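Clandix hand gripper: setup and care

Notes for the hand-held gripper we use on the Ladska bag-handling set. It's a lovely little tool once it's dialed in, and it takes very little to keep it that way!

What's in the repo
parts/ - print files for fingertips, links and jaw block
checks/ - pinch test sheet and the log template
clips/ - 42 short recordings from the June round, all thin plastic

Before a session
Fit both fingertips and leave the screws slightly loose. Close the jaw, let the tips find each other, then tighten. You want one thin straight seam with no light through it. Swing each link by hand. It should drop freely on its bushing. If it drags, clean the pivot before you touch the screws.

Pinch test
Clamp a single layer of thin bag and pull gently, 10 times. More than one slip means the tips are out of line, so start again from the loose screws. Try it with a second sheet lying close by too, because that's where a bad seam shows up first.
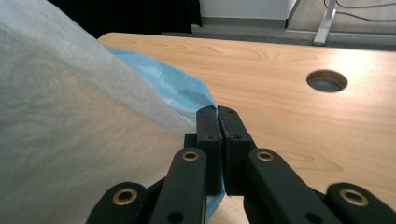
Log slips by tip pair. Pair 16 is my favorite so far, and pair 18 (Colette Poulain's reprint) is close behind. Don't mix tips from different pairs.

Known issues
Left outer link squeaks on the Emton print. Harmless, still looking into it.

Fixes and odd findings very welcome, send them to Kvido Slanina.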